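Textbooks at the kitchen table: what helps and what doesn't

Every February somebody publishes a list of clever ways to study chemistry at home, and most of it is stationery shopping. I have been through one organic textbook of 800 pages with my daughter and I'm halfway through another with my nephew. Few of the tricks survived.

Book stands. The Vudholm kind with wire arms won't hold a heavy hardback open past the middle chapters. Two bulldog clips and a chopping board do the job better.

Colour coding. Benedikt Reisinger, who tutors locally, swears by five highlighters. I've seen his pupils' pages and couldn't tell you what was meant to matter. Use one pencil.

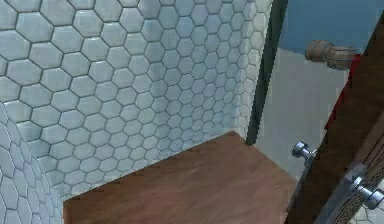 Model kits. Worth having, but keep the pieces in an old egg box, because the bag they come in splits. Dried chickpeas and cocktail sticks are often suggested instead. Soak the chickpeas overnight, then expect the angles to be wrong anyway.

Sticky notes on cupboard doors. People stop seeing them after about 3 days. If you must, move them weekly and peel slowly from one corner so the varnish stays put. 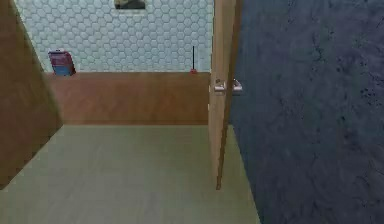
White hexagonal tiles above a band of brown wood.

Spilt tea. Kitchen paper between the wet pages, a weight on top, change the paper every hour. Forget the freezer trick unless you have a frost-free freezer and a lot of patience.

"Skills" workbooks. Faraji Kaijage lent us his, answers already filled in. Rub them out first.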